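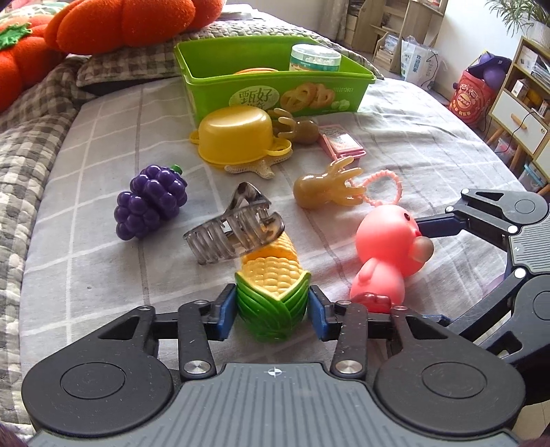 Photo: Tsz-kin Yen / course staff

Home | Syllabus | Handouts | Labs

Handout 8: Segmenting a Pick Before You Learn From It

A policy trained on raw recordings will faithfully learn the dithering too. Your first job is to cut each recording into approach, close, carry and release, using finger width and wrist speed. The Skaltik tool proposes cuts. It is an optimist, so check them.

Start with the width signal. Smooth it over 10 samples, then look for the drop. A closed gripper holding corn stops wider than one holding nothing, and that plateau is your best grasp detector, cheap as it is.

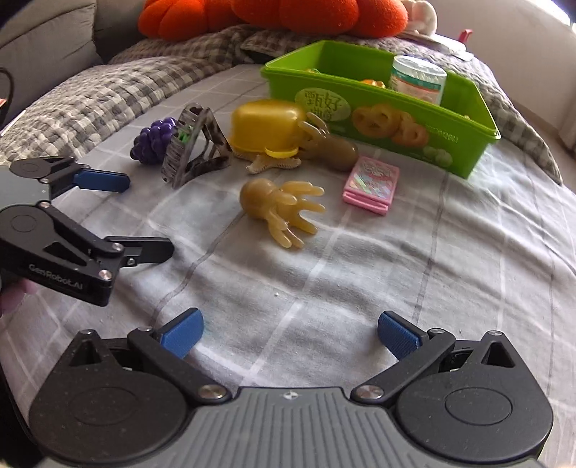

Do I need object labels before I can segment?
Width and speed are enough for the first pass. Labels come in at step 3.

1. Run the cutter with the default thresholds. Kai-wen Cheng picked them late one night in May and they have outlived two rewrites.

2. Fix bad cuts by hand. Between open fingertips and a bunch of plastic grapes there is often a long hover. Keep it in the approach, however dull. 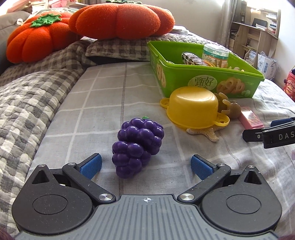

3. Add labels. Use one name per object, spelled the same way every time. Last year's set had 17 spellings of "octopus," and the planner believed in every one of them.

Translucent things deserve their own tag. Depth estimates tend to go straight through them and report whatever stands behind,
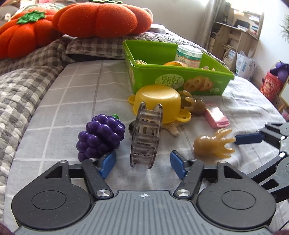
so a planner that trusts depth alone will aim for the back of the bed with great confidence. Mask those pixels and fall back on color edges. If the mask swallows the whole object, lower the threshold and rerun.

Submit 1000 checked segments through Zekero before lab. Unchecked ones are easy to spot.

We use cookies to remember your login. Accept | Settings
Questions: course desk, Andton Hall | Back to top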